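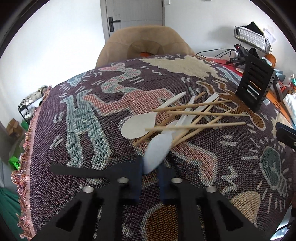 Spoons and chopsticks on a woven purple blanket.

The quietest film of the year is the one I can't shut up about

Saw Dellolik twice in four days. Would have gone a third time but the 34 tram wasn't running and I had a deadline, this one in fact. So — from memory, mostly, and from notes I took in the dark that look like a spider fell in the ink.

It's a sea film. Sort of. A lighthouse supply boat breaks down off a made-up coast called Wimalau, and the old cook and the young engineer on board have to wait for a part. That's the plot. All of it. They wait. For 80 minutes they wait, and then there's a last stretch I won't spoil, except to say the woman next to me grabbed my sleeve and I didn't know her.

Hand drawn, too. Pencil lines left in. You can see the paper grain in the night scenes, and when the fog comes the colour drains out of the edges first, then the faces, then everything but one small orange lamp. Gorgeous. I wrote "lamp!!" in my notes and underlined it, which is no help to a reader but there you go.

The studio is Barbosa, who you might remember for that short about the train conductor and the geese. Funny little thing. Nothing in it prepared me for this. They used to cut every three seconds like they were scared we'd leave. Now they hold a shot of a kettle until you start hearing things in it. My favourite bit in the whole film is a card game where neither of them is any good and neither will admit it. Goes for ages. Big laughs, hardly a word spoken.

And the sound! Ropes, gulls, the hull knocking. The music doesn't turn up until well past the halfway mark, just a cello, a bit out of tune I think on purpose. When it came in I felt it in my teeth.

Now the grumbles. The dream scene. It's pretty, it's blue, there are whales, and it belongs in another movie. Every animated film for grown-ups seems to have a whale dream these days and I'd like a break from them. Also the engineer's letters home, read out in voiceover, tell us things her face has allready told us. Cut two of the three and you lose nothing. I argued about this with my sister on the phone and she says the letters are the best part, so make of that what you will. She cried at the letters. I cried at the kettle.

Is it slow? Yes. Very. A couple walked out at my first showing, right around the second fog. A kid of maybe seven stayed the whole way through, chin on the seat in front, not a peep. So I don't buy that it's only for the festival crowd.

I saw it at the Trodcombe, the old one-screen place with 209 seats and a heater that ticks. Good room for it. The first night was nearly full, the second was me and a few regulars spread out like we'd all had a fight. Worked better with the crowd. The card game needs other people laughing.

It stays on there through the week with one late session a night, then moves to the smaller houses up the coast. Home release is set down for September. Don't wait for that if you can help it, the fog on a laptop will just look like a dirty screen. Sit close. Fourth row or so. And stay for the credits, theres one more drawing after the names.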